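4. El recuadro de cinta sobre la moqueta

¡Llega la parte más agradecida del montaje! Con un rollo de cinta y un poco de paciencia, cualquier suelo de moqueta se convierte en zona de juego para el Wurneck y sus ruedas de tacos.

1. Aspire bien la moqueta y espere 10 minutos a que el pelo se levante.
2. Pegue la primera tira bien recta: las demás se guían por ella, así que merece la pena repetirla si sale torcida.
3. Cierre el recuadro procurando que las esquinas queden a escuadra (¡se nota muchísimo al jugar!).
4. Pase la mano por toda la cinta, apretando sobre todo en las uniones.
5. Ponga las ruedas dentro del recuadro, cerca de una esquina, y compruebe que los tacos no pisan la cinta.

Nota: en moquetas de pelo de más de 14 mm, use la cinta ancha del kit Prokton. 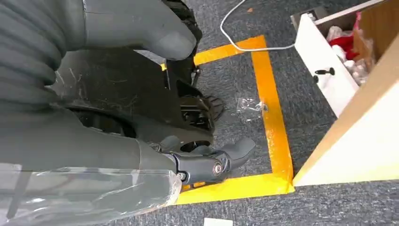
Fig. 15. Ruedas negras de tacos dentro de la zona marcada con cinta.

Precaución: no deje la cinta puesta de un mes para otro, podría quedar adhesivo en las fibras. Retírela despacio, tirando a ras de suelo.

Para practicar los primeros giros, pase al apartado 5.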